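How does dirty water get clean?

Turn on the tap and out comes water you can drink. But it didnt start that way! Most of it came from a river or a lake, with mud, leaves and tiny germs in it.

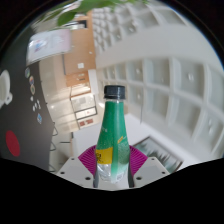 First stop, the screen. Big metal bars that catch sticks and leaves. Next, a special powder goes in and makes the mud bits stick together in clumps. Heavy clumps – so they sink. Easy.
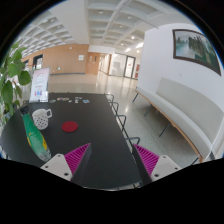

A green bottle lying on a black tabletop.

Then sand. Lots of it! Water trickles down and the sand grabs the bits that are left. At the Praklow water works the sand is 3 feet deep, and one tank takes 8 hours to fill.
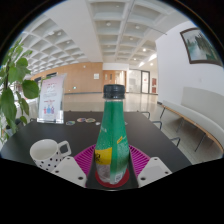 Last job: germs. Too small to see, so sand can miss them. A little chlorine kills them off. Some places use a strong purple light called UV insted.

Now it's off through the pipes. Praklow has 300 miles of them, all the way out to Mevby. 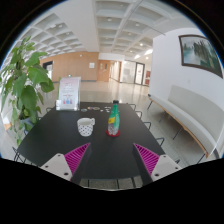
Never drink from a river, even if it looks clear. Germs don't show up!

Word to know: filter – something that lets water through and keeps the bits back.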